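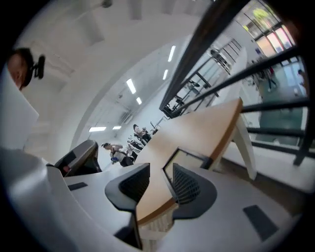

One early reader, Ekstead, asked why a list of village bus timetables needs a README at all, given that it's "just times in columns". Fair point! But I've lost two weekends to those columns, so you're getting one.

## What's in it

Goltlow is a pile of old rural bus timetables typed up as plain CSV: 405 of them, covering 26 routes. Most came from folded leaflets I bought in a job lot one November, and the rest are from the Appiah scrapbooks (lovely things, full of pressed tickets).

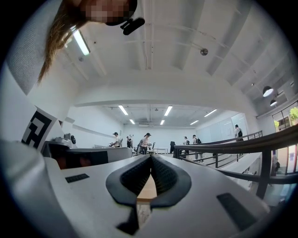
Each row is one stop on one journey. Times are 24-hour, even where the leaflet says "noon", and a blank means the bus didn't call there.

## Known wobbles

- `stop_name` keeps the printed spelling, so the same pub turns up three ways
- 202 files have no year. I've left `year` empty and not guessed
- Market day extras are marked `TUE`

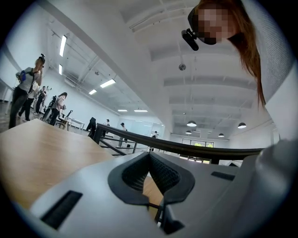
The footnotes are the bit I'm fondest of – "waits for the cinema to finish" is my favourite – and they sit in `notes.csv`, matched on `leaflet_id`.
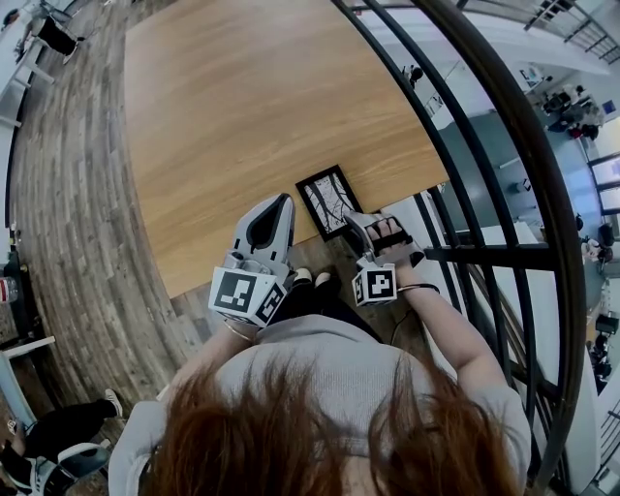
*Reading time: 2 min*

## Using it

Do what you like with it, but please credit Ledico, the name I put all my transport bits out under. If you spot a wrong time, open an issue with the leaflet number and I'll dig out the paper copy.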